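Guidance for residents, updated 31 May 2020

# How to set up and look after a shared kitchenette

This page is for residents' groups in Iltholm who have been given the use of a small kitchen area in a common room, landing or ground-floor lounge. It explains how to plan the space, agree rules for its use and keep it clean. It applies to all buildings managed by the Bronari Housing Association, and may also be of use to tenants of other landlords.

A kitchenette, for the purposes of this guidance, is a worktop or table with small electrical appliances and no fitted hob or oven. Different rules apply to full kitchens, which are covered in the Tenants' Handbook.

## Before you begin

The residents' group must have written permission from the area office before any appliance is plugged in. Please apply using Form 186, which may be collected from the office at Hou Street. The form asks for:

- the location of the room and the number of wall sockets;
- a list of the appliances you wish to use;
- the name of the person who will hold the key, if the room is locked.

The office will reply in writing within 7 working days. If the room has no suitable sockets, an electrician may need to visit, and the reply will say so. Groups should not buy appliances until permission has been given.

## Step 1: Choose the position

Place the worktop or table against a wall and close to a socket, so that no lead crosses a walkway. Extension leads are not allowed in common rooms. The surface must be level, firm and able to be wiped clean. Cloth coverings should not be used under or near appliances.

Keep the area clear of curtains, noticeboards and soft chairs. The door to the room must open fully, and the route to the fire exit must be kept free at all times.

If the room has a sink, keep all appliances well away from it. If it does not, residents will need to carry washing-up back to their own homes, and the rules you display should make this plain.

## Step 2: Choose the appliances

Most groups need only a kettle, a small refrigerator and a microwave oven. A plain microwave with turning knobs is often easier for older residents than one with a touch panel. Before you choose, ask residents with poor eyesight or limited grip what would suit them.

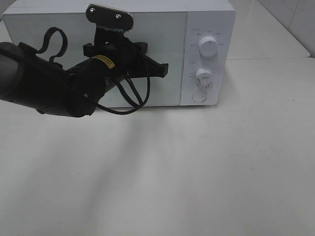
Second-hand appliances may be accepted if they have been tested and labelled by a qualified person. Donated items must not be used until this has been done. Toasters, deep fryers and portable hobs are not permitted in any common room, owing to the number of false alarms they cause.

Follow the maker's instructions on the space to be left at the back, sides and top of each appliance. Do not store anything on top of a microwave, including trays, leaflets and tea towels. A refrigerator should stand on the floor and should not be moved while it is switched on.

## Step 3: Agree the rules of use

Rules work best when they are few and are agreed at a meeting to which all households have been invited. The following wording may be copied or changed to suit your building.

1. The kitchenette is open to all residents and their guests during the hours shown on the door.
2. Please stay in the room while your food is heating.
3. Wipe up spills at once, inside and outside the appliance.
4. Label all food in the refrigerator with your flat number and the date.
5. Take your own plates, cups and cutlery home with you.
6. Report any fault straight away and leave the appliance unplugged.

Display the rules at eye level in large, clear print. If any household needs them in another language, the area office can arrange this without charge.

## Step 4: Provide for light meals

Some groups use the kitchenette for a weekly lunch or for tea after a meeting. Simple cold food is the best choice for such occasions. Sandwiches, fruit and plain cakes need little equipment and can be prepared at home on the same morning.

Anyone preparing food for others should wash their hands with soap and warm water first, cover any cuts, and use clean boards and knives. Raw meat must not be handled in a common room. Sandwiches with meat, fish, egg or soft cheese fillings should be kept in the refrigerator until they are served, and should not be left out for more than 2 hours.
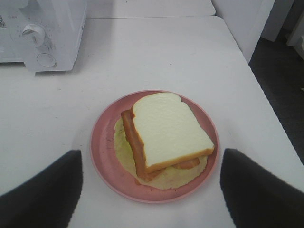

A written card should be placed beside each kind of food, giving the filling and any ingredient that may cause an allergic reaction. Keep the packets until the event is over so that residents may check them. Food left at the end should be thrown away and should not be put back in the refrigerator.

If your group intends to charge for meals, other than to cover the cost of ingredients, please speak to the area office first. You may need to register with the local council.

## Step 5: Keep the area clean

A simple rota, shared between households, is usually enough. The tasks below should be carried out as shown.

| Task | How often |
|---|---|
| Wipe the worktop and appliance doors | Daily |
| Empty the bin | Daily |
| Clean the inside of the microwave | Weekly |
| Throw out old or unlabelled food | Weekly |
| Clean the refrigerator shelves | Monthly |
| Remove scale from the kettle | Monthly |

Switch off and unplug each appliance before cleaning it. Use warm water with a little washing-up liquid and a clean cloth, then dry with a second cloth. Scouring pads and strong sprays can damage the inside of a microwave and should not be used. Dried food will usually come away after a damp cloth has been laid over it for a few minutes.

Cleaning cloths should be washed on a hot cycle or replaced each week. Groups taking part in the Floltar supplies scheme may order cloths, washing-up liquid and bin bags through the area office, quoting stock list 571.

## Step 6: Arrange the yearly check

All appliances in common rooms are inspected each December. The inspector will look at plugs, leads, door seals and labels. Please make sure that the room is unlocked on the day and that each appliance is empty and clean. An appliance that does not pass will be taken out of use, and the group will be told in writing.

Please do not try to repair an appliance yourselves, and never remove the outer casing of a microwave, even when it is unplugged.

## Reporting a problem

Faults, damage and complaints about the use of a kitchenette should be reported to the area office in person, by post or by telephone during opening hours. In the event of fire, leave the building and call 999.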